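Gallery: A Month with the Vestness Strip-Down Kit
May
By Evie Pearce

Curnlow takes in old office computers by the pallet and sends them out again as sorted parts. In May we had the Vestness kit on trial: one arm, one two-finger gripper, a software license and a binder. The binder is the heaviest part. Vestness sells the package to small refurbishing shops like ours, on the promise that the dull half of the job can be handed over. I was asked to keep notes and a gallery, presumably on the grounds that I own a lens cloth.

The prices first, as that's what people write in about. The trial was free for 5 weeks. After that it's 700 a month, with the gripper included and the fingertips sold separately, like batteries in a toy.

Setup was supposed to fill a morning and filled 2 days. Part of that was our fault. Gareth Ackroyd bolted the base down facing the wall, and it was a very good job of bolting. The calibration routine wants you to touch a series of points on a plate and then touch them again in case you were lying the first time. Declan Gosling did it with the patience of a man who's paid by the hour.

Teaching it a new case model is the part Vestness likes to demonstrate. You guide the arm through the job, save it, run it back, and fix whatever it misunderstood. The screens are clear and the buttons are large. The error messages are less forthcoming. "Grasp uncertain" came up so often that Darren Bloxham now says it when anyone passes him a coffee.

We kept a tally on the whiteboard, and by the last Friday the arm had been given 66 cases. Tower cases from one maker, all the same model, suited it very well. A mixed pallet did not. It has no feel for a latch that's been glued by somebody's nephew, and it treats every cable tie as a philosophical position.

Cables are where you find out what you've rented. A drive lead has to be taken by the connector, close in, with the rest of the wiring crowding it from every side, and the fingers are only as slim as they are.

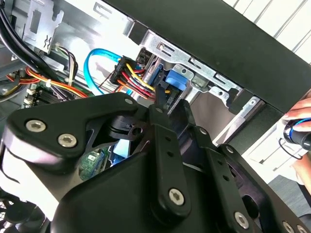
Vestness does sell a narrower fingertip, and I'd order it on the first day if you mostly do desktops. The standard pair is fine for anything with elbow room, drives and memory included. We also tried the soft pads made by Bielecka, which grip nicely and leave a gray smudge on everything they love.

Support was good. The phone is answered by a person, who asked for the serial number and then laughed at the right places. The replacement cable they promised came when they said it would.

Jordan Wainwright, who signs for things, has asked whether we want to keep it. My vote is yes for the single-model pallets and no for the rest, with the narrow tips and a shorter binder. The Wesine kit is next on the bench, and Gareth has been asked to leave the bolts alone until we've all agreed which way is front.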